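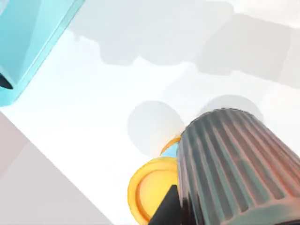 I went to the open day at Penner in August because my neighbor had a spare ticket, and because I wanted to see if I would change my mind about robots. I did not change it completely, but I came home with a different complaint than the one I brought.

My old complaint was that such days are theater. A company invites the public, the machine picks up a cup, people clap, and we learn nothing about the other days of the year. I had seen this at Mandia two years ago, where the arm performed behind glass and a young man with a microphone told us when to be impressed.

At Penner the larger part of the visit was simulation. We sat in a room with a big screen, and Marama Kingi, an engineer, ran the same small task again and again in a computer-made world: a table, a few objects, a robot that must reach for one of them. She had planned 100 attempts for the afternoon. I stayed for 27. Many visitors left after three or four and went to find the coffee, and I understand them. A simulated arm that misses a simulated object is not exciting to watch.

But I think it was the most honest hour I have spent at any event of this kind. When an attempt failed, she wrote it down and started the next one. She did not say that it would work better tomorrow. A man behind me asked why they didn't show only the good ones, and she answered that then he would have to believe her, and she preferred that he didn't have to.

Now my new complaint. The simulation is clean. The table is white, the light is even, and there is no dust and no person who leans over to take his pen back. I worked for many years in the packing hall at Brestis, and I can say that most of our trouble came from exactly these things: a wet box, a label half off, somebody in a hurry. I asked how much of this is in the program. Some of it, she said, and they add more when they find it. I believe her. Still, what gets added depends on who is asked, and I did not hear that anyone had asked the people from a packing hall.

So my wish to Penner, and also to Garkura, who will hold their own open day in the autumn, is a simple one. Keep the boring room, and keep the failures on the screen. Then invite a few workers to sit next to the engineer for one afternoon, before the public comes, and let them say what is missing from the table. I would go again for that, and this time I would pay for my own ticket.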